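Two Weeks with Farorach, and I Want to Go Back to the Harbor

2020-11-23

I put off watching Farorach for a long time, mostly on account of the poster, which made it look like yet another gloomy detective thing with wet coats. My friend Tímea kept after me about it (she has never been wrong about a series, only about the snacks to go with it), and so back in July I gave in and started. I finished all 11 episodes, and then this month I started over from the beginning, and now I have to talk about it somewhere!

If you haven't seen it, the story follows Dezső Fülöp, a ferry clerk who finds an old logbook and slowly works out that his late aunt had a second life across the water. It takes its time. There's a whole stretch in episode 2 where he does very little besides eat soup and look at timetables, and I loved every minute of it.
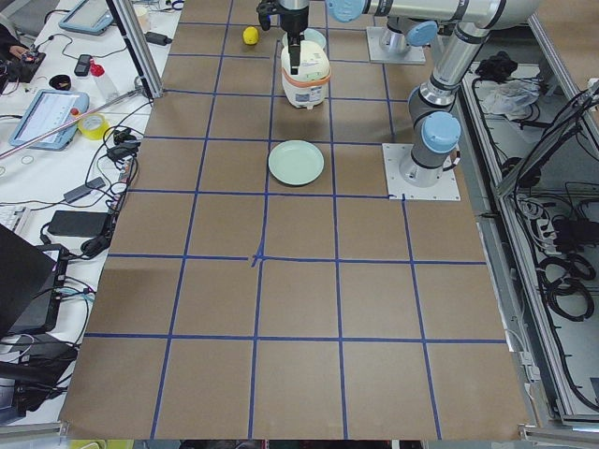

The places

What I really wanted to write about is where it was filmed, as I am the kind of person who pauses a show to look at a street sign. The harbor is Skurkoneo, and the steep lane with the bakery is up in the old part of Stavireo, even though on screen he walks from one to the other in a minute or so. In real life you'd need a bus and a good pair of shoes. The hotel, Fjeld, is a real hotel, and I spent a whole evening reading its breakfast menu.

Episode 4 is the one I'd send people to first. Dezső and the bookseller wait out a storm in the ticket office, and by morning they've told each other nearly everything except the one thing that matters. I cried a bit, and then I cried again the second time through, knowing what was coming.
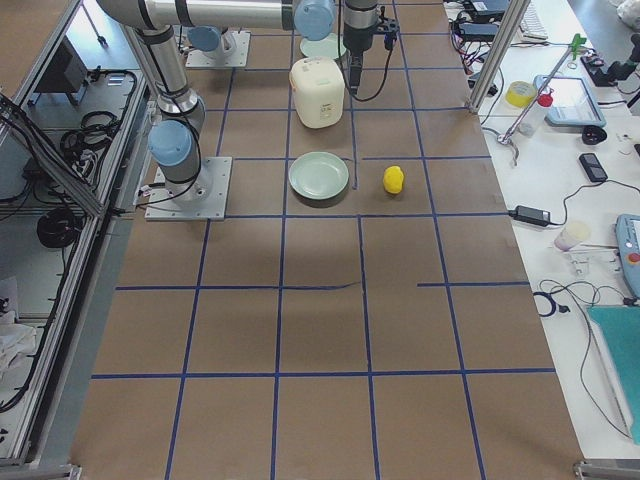 I've been trying to work out my own route for a visit, and Stavireo is the hard part. The old town looks like a tidy grid on the map until you get to the middle, where a cross street just gives up, a lot like the blue tape near the center of that brown paper, where one strip stops short and another picks up farther to the right. That gap is where the bakery is, I'm fairly sure. If anyone has walked it, please tell me whether you can get through on foot or have to go back down and around - my knees would like to know before I book anything.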